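Sorting and Stacking Everyday Dishes on a Stone Counter

Clear a working area before handling any dishes. On polished granite, a space the width of two dinner plates is sufficient for a small household's bowls and plates. Bottles, jars, cups and packaged goods move to one side and stay there until the dishes are put away. Wipe the cleared area with a damp microfiber cloth, then dry it. Grit trapped under a plate foot will scratch the glaze of whatever is stacked below it, and on dark stone it is hard to see.

Set the pieces out singly first. Bowls go together, plates go together, and nothing is nested until each piece has been checked for chips at the rim and moisture at the foot ring. Plastic bowls hold water under the foot longer than glazed ceramic does.
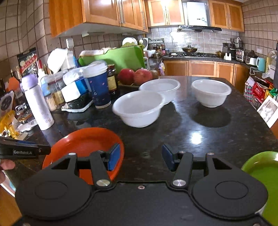 Vasanthi Roy wrote in to ask whether plastic bowls need checking at all, given that they don't chip. She had nested hers straight from the rack for years and only noticed a sour smell after moving to a more humid apartment. Her fix was to turn each bowl over on a towel for 15 minutes before stacking.

The towel method works. A wire rack works better, as air reaches the underside. Plastic should also be checked for knife scoring on the inside surface. Scored bowls hold grease and stain with tomato or turmeric. Retire them to dry goods.

Stacking order

Largest diameter at the bottom. Do not mix plates and bowls in one stack unless the bowl foot sits fully inside the flat of the plate. If colors are used to separate sets (one color for each member of the household, or one for serving), keep each color together within the stack so that a set can be lifted out in one move.

Lower the piece. Do not slide it. Dropping a bowl the last half inch is the usual cause of hairline cracks in ceramic, and sliding a plate across stone wears the unglazed foot ring and leaves gray marks on the counter. These marks come off with a paste of baking soda and water on most ceramics. Test the paste on a hidden part of the stone first. 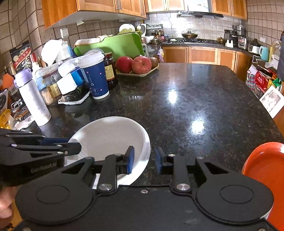

Inspection light matters more than most people expect. Work under the ceiling lights and look along the surface at a low angle, so that streaks and crumbs show against the reflection. Speckled stone hides both when viewed from straight above. A bowl tilted on the counter with the inside facing up can be checked the same way, turning it by the rim until the whole inner wall has passed through the light. Film that remains after washing is usually detergent or hard water. Rinse in warm water with a spoonful of white vinegar and dry at once.

Return the jars and bottles to the counter last, tallest at the back.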